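2004年4月11日 阴，傍晚转晴

上午没有出门。早饭吃的是昨天剩的粥，加了半根油条。收拾桌子的时候换厨房纸，顺手把靠墙那一头也理了理，结果一直理到下午。

搬进Skurau这套房子以后，厨房还没有这样彻底弄过一次。先记纸的事，后面再记别的。

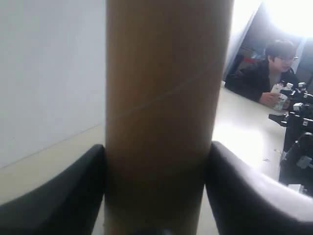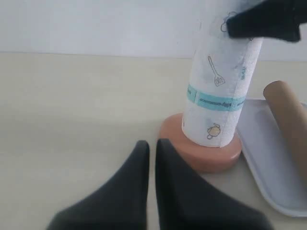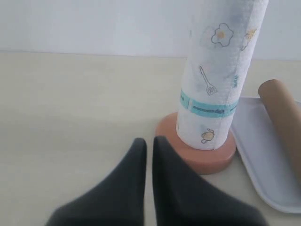 厨房纸

新的一卷是印花的，灰线条画的煎蛋，带一点浅黄，还有漏铲。靠近底下有一个圆圆的小东西，我看是包子，Bevan说是饼干，争了几句，没有结果。纸上有压纹，下半截箍着一圈蓝绿色的纸带，字很小，又绕着弯，我没戴老花镜，看不清，也就没看。

纸立在那个陶土色的圆底座上。底座是在Wala的集市上买的，厚厚一块，比纸卷宽一圈。当时摊主还配了一根木杆，搬家的时候断了，我一直说要去配一根，一直没去。现在没有杆也照用，撕的时候一只手按着顶上就行。用到后半卷会轻，容易带倒，到时候再说。

换下来的纸筒芯我没有扔。以前我母亲什么筒都留着，毛线筒、挂历筒、布店里卷布的长筒，竖在大衣柜后面，一打开门就往外倒。我那时候嫌烦，现在自己也留。纸筒拿来收电线最好，一根线一个筒，外面写上是哪里用的。抽屉里的延长线、旧电话线、收音机的电源线，都是这样收的。剪短了还可以套擀面杖，不过油了就得扔。

今天那根牛皮色的，先搁在白托盘里，晚上才想好做什么用，见后面。

托盘

白托盘是长方的，圆角，边上高起来一圈。原来是拿来端茶杯的，后来茶杯都放在柜子里，托盘就成了什么都往上放的地方：橡皮筋、钥匙、瓶盖、没拆的信、药店的收据。上午全倒出来理了一遍。

橡皮筋有几根已经发粘，扔了。瓶盖里有一个是醋瓶的，醋瓶这阵子一直拿保鲜膜封着口，总算盖上了。钥匙里有一把对不上任何一扇门。我试了大门、储藏间、信箱、阳台，都不是。Bevan说可能是上一个房客留下的。写了张纸条缠在钥匙上，写“不知”，挂回去了。

没拆的信里有一封是Ivanyshyn寄来的，二月的邮戳。Ivanyshyn是管这幢楼的公司，信上说从春天起楼道清洁费改为每季度380，以前是按月收的。我拿计算器按了按，其实比以前略少一点。信里还附了一张表，问厨房水管有没有渗漏，要求寄回去。二月的信，现在才看见，不知道还算不算数。表我填了，水槽下面那个弯头写上“偶有渗水”，明天出门带去寄。

托盘洗完擦干，我跟Bevan说好，以后信不许放在上面。他答应了。我自己也得记住。

桌子

桌面是浅色的，脏了很显眼。上午碎屑不少，有些是纸上掉下来的，有些是面包。我先用干布往一头赶，再用湿布抹，抹完还有几处印子，用小苏打调了点水敷着。茶渍下去了，有一小块像是圆珠笔的，没下去。

墙根那条缝最难弄。桌子是贴着白墙放的，东西掉进去就看不见，平时也想不起来。我叫Bevan过来搭手，把桌子往外挪了一掌宽，从后面扫出来一支铅笔、几粒黄豆、一张洗衣店的票子，还有我找了很久的那个量勺。票子上的日期已经糊了，看不出是哪件衣服，也许早就取回来了。

量勺找到了很高兴。这段时间放盐全凭手感，前几天的汤咸了，Bevan喝完什么也没说，只是一晚上在倒水。

墙上有一道灰印，是椅背蹭出来的。拿橡皮擦了擦，淡了，没有全掉。想过要不要在桌沿钉一条木头，让桌子靠不到墙上去。Bevan觉得没有必要，椅子坐的时候往前一点就行了。先这样。

桌子推回去以后有一个脚不平，一按就晃。原来是垫着一块硬纸的，挪的时候掉了，又找了一块折好塞进去，还是有点晃。换了一块厚的，好了。

柜子

中午随便下了点面，吃完开始弄上面的柜子。

柜子分上下层。上层是不常用的，蒸笼、做月饼的模子、一套过年才拿出来的碟子，还有一台Allosora的小搅拌机。这台机器是Bevan从他姐姐那里拿来的，盖子上有一道裂，打豆浆会漏，打干的还可以。去年打过一次花椒，之后打什么都有花椒味，用白米打了两遍才好一些。今天闻了闻，还是有一点。

蒸笼拿出来晾在阳台上。竹子有点潮，底下一层边缘起了黑点，刷过了，等干透了再看。要是不行就只用上面那一层，我们就这么几口人吃饭，也够。

下层是干货。木耳、香菇、红枣、粉丝、紫菜，都装在各种各样的罐子里，有的是咖啡罐，有的是奶粉罐，外面写的和里面装的对不上。要找绿豆，得把盖子一个一个打开来看。Bevan来厨房找糖，三次里有两次拿到的是盐或者生粉。今天把标签都重新写了，白胶布，油性笔，贴在正面。写到后来字越来越歪。

红枣里生了虫，整罐倒掉，罐子用开水烫过，倒扣在窗台上。粉丝没事。紫菜软了，放在干锅里烘一烘，又脆了，只是颜色发紫，不如原来黑。香菇是我弟弟寄来的，还剩大半罐，味道很好，应该早点吃，一直舍不得。决定这个星期里炖一次鸡。

有一袋面粉，袋子口上写着“先用”，是我自己的字，什么时候写的不记得了。闻着没有坏，晚上用了。

水槽下面

下午两点多蹲到水槽下面去看那个弯头。接了一个小碗在下面，隔了一会儿去看，碗底有一点水。拧了拧，拧不动，怕拧坏，没有再用力。Bevan拿了手电筒来照，说是垫圈老了，换一个就行，街口五金店有。他下去买，回来的时候拿了垫圈，还拿了一卷生料带，一共花了9块，又说店里的灯泡在打折，也买了。厨房的灯泡并没有坏。

换垫圈用了很长时间。先是总阀关不紧，关了还在滴，后来用毛巾裹着手才拧到底。旧垫圈取出来，已经硬得像一片指甲。新的放进去，缠了几圈带子，再拧上，开水试，不漏。过一个钟头又去看了一次，碗是干的。那张表上写的“偶有渗水”要不要划掉，想了一下，没有划。我们修的，不见得能撑多久。

水槽下面的东西也趁这个机会清了。塑料袋太多，塞了整整一桶，压实了还冒出来。挑了干净完整的折成小方块，其余的拿去装垃圾。洗洁精有两瓶开着的，都剩一个底，并成一瓶。钢丝球生锈，扔掉。抹布分了分：擦桌子的、擦灶台的、擦地的。以前也分过，过一阵子又混在一起了，这次在角上缝了线，红线是桌子，蓝线是灶台，没有线的擦地。缝完手指头扎了一下，不深。

旧T恤剪了一件做擦地的布。是Bevan的那件灰的，领口已经烂了，他从阳台上走过来看见，说那件他还要穿。我说领口你看看。他看了，回去了。

冰箱

冰箱本来不打算动，打开拿姜的时候看见最底下抽屉里有水，只好也弄了。是芹菜烂在里面，袋子漏了。芹菜什么时候买的，我们两个都说不上来。

抽屉抽出来洗，装回去的时候卡住，左边的轨道里有一小块冰。拿热毛巾敷化了才推进去。冷冻那一格霜很厚，不到时候，下个月再化。里面有一包饺子皮，已经粘成一整块，蒸软了也许能撕开，试过以后再决定。还有一包鱼头，Bevan上次钓鱼的朋友给的，冻得看不出是什么鱼。

酱料瓶子放回门上的时候按高矮排了。生抽、老抽、蚝油、芝麻油，再是他的芥末和番茄酱。芥末过期33天，他说芥末不会坏，放了回去。我把瓶口擦干净了。

电话

快四点弟弟来电话。讲他那边下了一个礼拜雨，屋里衣服晾不干，拿电风扇吹。母亲的腿比上个月好，能自己走到菜场，回来要歇一次。她嫌新来的那个卖豆腐的切得太小，还是走远一些去老的那家买。问我什么时候回去，我说看夏天，机票现在不便宜。弟弟又问香菇吃完没有，吃完再寄。我说还有，他说那你怎么不吃。

电话里他还提到老房子窗框要漆，问我颜色。原来是绿的，他想漆白，母亲想照旧。我说照旧。他大概不太高兴，说绿漆难买。挂了以后我想，应该让他们自己定，我又不住在那里。

晚饭

用那袋“先用”的面粉烙饼。水放多了，粘手，又加粉，加着加着就多了，烙了7张，两个人吃不完。葱花放得足，油也舍得放，第一张糊了一边，后面几张都好。配的是黄瓜和昨天的卤蛋，另外烧了一锅番茄汤，盐用找回来的量勺放的，刚好。Bevan喝了两碗。

擦锅用了新的厨房纸。比原来那种厚，吸油快，一张可以当两张用，撕的时候虚线有点紧，第一张撕歪了，撕到了一个煎蛋中间。底座没有动，比我想的稳。

烙剩的饼用纸隔开，一层饼一层纸，放进冰箱，明天早上回锅。

纸筒的用处

饭后想起来那根纸筒。Bevan说可以用来卷他那张地图，地图折过，中间的折痕快断了，一直夹在书里。拿来比了一下，纸筒太短，地图两头都露出来。

后来想到火柴。长火柴买来是散在盒子里的，盒子塌了，抽屉里到处都是。把筒的一头用厚纸封住，胶布粘牢，火柴头朝上立进去，放在柜子里离灶台远的那边。火柴放进去还是高低不齐，顿一顿就齐了。筒外面写了“火柴”。字写得比下午的标签好，可能是坐着写的缘故。

剩下半截胶布，顺便把搅拌机盖子上那道裂也粘了。会不会漏，下次打豆浆才知道。

明天要做的

寄表，给Ivanyshyn的，信封在门口鞋柜上。

买红枣，少买一点。

蒸笼收进来，夜里不能淋雨。写到这里想起来，已经去收了，边上的黑点还在。

鸡。问一问有没有整只的，不要太大。

把椅子往前挪，别再蹭墙。

写完是十点一刻。腰有点酸，是蹲水槽那一阵子蹲的。Bevan已经睡了，灯泡还放在桌子上，没有拆。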